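Mini-four, ketchup et fraises : tout ranger sur une seule table blanche

Par Oona Leinonen — 1 juin 2018
7 commentaires · 100 partages
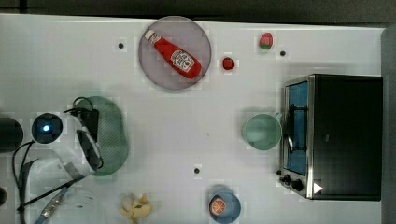
Le ketchup sur son assiette, une fraise à côté, le mini-four à portée de main.

Je suis devenue une vraie convaincue de la petite table d'appoint ! Depuis que j'ai sorti le mini-four du plan de travail pour lui donner sa propre place, je cuisine plus souvent, je nettoie plus vite, et je retrouve mes affaires (mon mari aussi, c'est dire). Voici ce que j'ai retenu après un hiver d'essais.

Le ketchup voyage sur une assiette

Mon astuce préférée, et la plus bête de toutes. Un flacon souple finit toujours par laisser un rond collant quelque part, surtout sur du blanc. Je le couche donc sur une assiette à petit rebord : la goutte qui s'échappe du bouchon reste dedans, et on transporte le tout jusqu'à la table du dîner d'une seule main. L'assiette part au lave-vaisselle avec les autres le soir même. Ça marche aussi avec la moutarde, le miel, l'huile...

Pour un flacon presque vide, rangez-le tête en bas dans la porte du frigo la veille. Et si le bouchon est encroûté, dix minutes dans un bol d'eau chaude avec une goutte de vinaigre blanc, puis un coup de vieille brosse à dents. Impeccable !

Autour du mini-four

Laissez de l'air derrière et sur les côtés, c'est écrit dans toutes les notices et on l'oublie toujours. Rien sur le dessus pendant la cuisson, même pas un torchon « juste une minute ». Côté porte, je garde un espace libre grand comme une assiette, pour poser le plat dès qu'il sort. Les tasses, on les pousse avant d'allumer !

La vitre, je la fais à froid avec une pâte de bicarbonate et d'eau. On étale, on va boire un café, on essuie avec une éponge humide puis un chiffon sec. Sur l'inox brossé, toujours dans le sens des lignes, sinon les traces restent. Les boutons : un coton-tige à peine mouillé tout autour, jamais de spray direct.

Les miettes se vident après chaque usage, une fois le plateau refroidi. Je l'ai négligé tout un mois de novembre et l'odeur de brûlé m'a servi de leçon.

Les fraises, à la dernière minute

On les lave avec leur queue et on équeute ensuite, elles se gorgent beaucoup moins d'eau. Un petit bol suffit pour la portion du goûter, le reste attend au frais dans une boîte garnie de papier absorbant. Et loin du four, s'il vous plaît : la chaleur les ramollit à une vitesse folle.

Celles qui sont un peu fatiguées, je les coupe en deux et je les passe au mini-four à 100 degrés, bien étalées sur du papier cuisson, en surveillant. Elles deviennent confites, presque comme des bonbons — les enfants se battent pour la dernière.

Garder une table blanche bien blanche

Savon noir dilué au quotidien, et c'est tout. Pour une trace de fraise ou de tomate, agissez vite : eau froide d'abord, puis un peu de jus de citron si la surface le supporte (essayez dans un coin caché). Évitez les éponges grattantes, elles ternissent le plateau et la saleté s'accroche encore mieux après. Un chiffon microfibre plié en quatre, qu'on retourne au fur et à mesure, fait toute la table sans rinçage.

À lire aussi
Détartrer la bouilloire sans odeur de vinaigre
6 façons de ranger les couvercles
Le tiroir à épices d'Aarne Tuominen
Planches à découper : lesquelles passent en machine ?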